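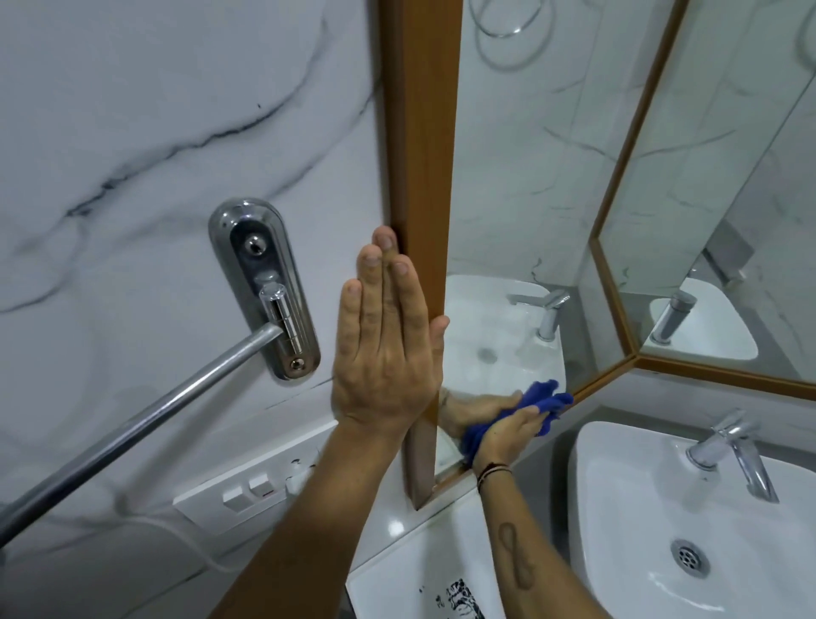
Bathroom mirror, blue cloth, one hand on the wood so nothing shifts.

So I finally got back to the bathroom. If you read my post in May about the hall closet you know I had big plans to do one room a week, and you can probably guess how that went. Two rooms. Two! But the bathroom was bugging me every single morning, so on June 28, 2024 I put the coffee down, turned the radio up and went in.

I always start with the mirror, which my aunt Gladys Agudelo says is backwards. She does mirrors dead last, after the sink and the floor and everything else, and she has been cleaning bathrooms a lot longer than I have. I just can't do it. If the mirror is smeary the whole room feels dirty to me no matter how hard I scrub the rest, and once it's clear I get this little burst of energy that carries me through the gross parts (hello, drain).

My mirror has a wood frame, and I love it, and it's also kind of a pain. I used to spray the cleaner right on the glass and let it run, and it all ended up sitting along the bottom where the glass meets the wood. The last mirror I had got a dark, puffy line down there and it never came back from that. Now I spray the cloth. A couple of squirts, scrunch it up, and go. I hold the side of the frame flat with my left hand while I wipe with my right, and I spend most of my time on the bottom few inches, where all the toothpaste lands. I don't know how toothpaste travels like it does. Poppy Gosling swears it's the electric brushes and she may be right.

Cloth talk, sorry, I have opinions. I tried newspaper (gray fingers), I tried paper towels (fuzz everywhere), and I tried the fancy ones Jamie Lockwood brought me from a store in Stovumthorpe, which were lovely but seemed to push the water from one side to the other. Plain blue cloth wins. Wash it by itself, no fabric softener. I learned that softener thing the hard way, with a whole load of cloths that left streaks on everything I owned.

For the corners I fold the cloth over one finger and run it along the edge of the wood, then flip to a dry bit and go over it again. Then I stand off to the side and look at the glass from an angle, and there's always one streak I missed. Always.

The marble-pattern wall is next, and I'll say this for all those gray and black veins — they hide a LOT. I went over it with a barely damp cloth and stayed well away from the switches and the socket. The towel bar is the opposite. Chrome tells on you. I took the towels down to wash and gave the whole bar a dry buff, plus the plate it's mounted on, and the tiny screw heads too while I was at it.

What's left: the ledge, the cabinet, and a bag of hotel shampoos from Loltdale that I am never going to use. Does anybody want them? I counted 25 bottles before I got embarrassed and closed the bag.

Cabinet next time, if I can face it.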